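The Wrestling Family That Stayed in Brerkville

In most wrestling families, the children leave home early. They go to the big city, they find a trainer, and later we see them on television with a new name and a new costume. The family behind the Flenura ring made a different choice. For three generations they have wrestled in Brerkville, in the same hall, before people who also buy bread next to them on Monday morning.

The hall is called Kodside and it has 2,000 seats. When the grandfather started, he could fill only the first rows. He was not a tall man and he had no famous opponent. What he had was a very good voice, and the people came at first to hear him shout. His daughter was the first of the family to wrestle under the name Kassa, and with her the hall became full. On an ordinary show night last season there were 1,767 tickets sold, and this is a number that many larger promotions would like to have.

The name Kassa is now used by the granddaughter. She took it together with the green boots, which are one size too large, so she wears two pairs of socks. In the beginning the older fans were not happy. They remembered how her mother moved and they compared every throw. It took almost two seasons before they began to sing for her.

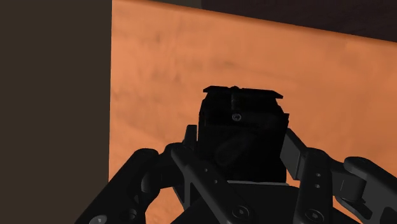

Life Outside the Ring

Fans often ask how much money the family has. They do not speak about it, and their house does not give a big answer. It is a normal house behind the bus station, with a garage where they keep the spare ropes and the old posters. The mother now drives the van and also decides who wrestles whom, so dinner can be a little tense before a show.

Kassa has 5 title belts, and four of them hang in her grandmother's kitchen. The last one she carries to school visits in November, when she teaches children how to fall without hurting the neck. She likes this work more than interviews.

There was an offer from a television company this spring. She read it, she asked for some time, and until now she has not signed. Her next match is at Kodside, and the front rows are already sold.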